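3. Table clearing: plate and tray

Maj-Britt Björklund and Joar Hellström

The third task covers stacking and removing dishes after a meal. The item set was kept small: one round plate with a shallow rim and one rectangular tray with rounded corners and a raised rim. The tray has a mass of 584 g and the plate 173 g. Both were bought in June and used in all 14 trials.

Each trial starts with the plate resting partly on the tray. The plate is lifted at the rim, moved clear of the tray and set down on the white board. The tray is then removed. 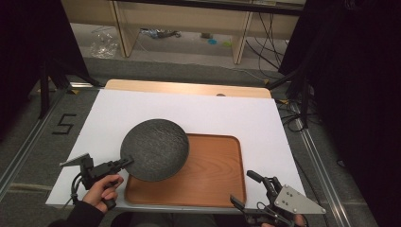 Figure 4. Plate held at the rim, overlapping the left edge of the tray.

The tray rim is the main constraint. If the plate is lifted too low, its underside catches the rim and the tray shifts. A tilt with one side of the plate raised gives enough clearance, but the opposite side must then be kept off the tray during the move. Trials in which the tray shifted were kept in the results and are marked in Table 2.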